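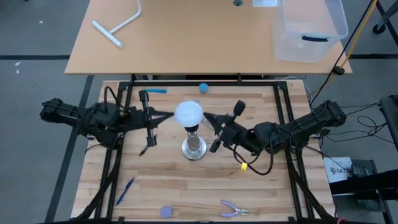
About Mokitz

Mokitz is a training and testing workshop for two-armed robots, based in Hatville. We prepare robot arms for light household and bench work: fitting and removing bulbs, opening containers, handling pens, pliers and other small hand tools. Our customers are makers of service robots and a small number of colleges that send students to us for practical placements.

The company was founded by Octavian Pop and Roxana Crăciun, who had worked together on assembly machinery and wished to set up a workshop in which faults would be recorded as carefully as results. That aim still governs how we work. Every customer receives the full fault record for their project, including the entries which do not reflect well on us.

The bulb incident

Visitors and new customers often ask about the incident of last June, and we consider it right to give an account of it on this page.

At the time we were running a long series of lamp trials for Vestell. Two arms were to approach a bulb from opposite sides, take hold of it together and turn it out of its socket. On trial 366 the left gripper closed before the right one had reported contact. The lamp was dragged across the worktable, the left arm continued to close, and the glass broke between the fingers. The software stop did not act. Lefteris Tsakiris, who was supervising, pressed the emergency stop, and the arms came to rest 11 seconds after the first contact.

A trainee standing at the side rail received a small cut to the hand. It was treated on the premises and did not require hospital care. Fragments of glass were later found on the floor well outside the working area, and all work in the room was suspended for 10 days.

What we found

The inquiry was led by Laurențiu Căpraru, who had taken no part in the Vestell project. His report identified 2 causes.

The first was a worn signal cable on the right arm. It had been rubbing against its bracket, and the contact reading reached the controller late or was lost altogether. The wear had been noted at an earlier inspection and marked for replacement at the next service. The service had been put off to keep to the timetable.

The second was the grip limit. It had been set for a plastic practice bulb and was not changed when the glass bulbs were brought in. The setting was not on the start-up checklist, and the operator had no reason to look for it.

The report also noted that the trainee should not have been within reach of flying glass, and that the rule on standing distance had been explained by word of mouth and never written down. The directors accepted the report in full. A copy was given to Vestell, to the trainee and to the trainee's college.

How we work now

Cables on both arms are inspected before the first trial of the day and again after the midday break. A cable marked as worn is replaced before the arm is next powered.

Grip limits are tied to the object in use and must be entered again whenever the object is changed. If either arm loses its contact signal, both arms stop and open.

Glass is used only where the customer has asked for it in writing. Eye protection is worn by everyone in the room during such trials, and the standing distance is painted on the floor of the glass trial room.

Any member of staff or any student may stop a trial. No explanation is required at the time, and the stop is entered in the record without a name.

Our people

Octavian Pop and Roxana Crăciun remain joint directors. Lefteris Tsakiris is head of trials. Laurențiu Căpraru is responsible for safety and reports directly to the directors. Relu Crăciun looks after student placements and is the first point of contact for colleges.

Visits

Customers and colleges are welcome to visit by arrangement. The Mạc room, which houses the glass trials, is open to visitors only when the arms are switched off. Copies of the inquiry report may be requested from the Hatville office.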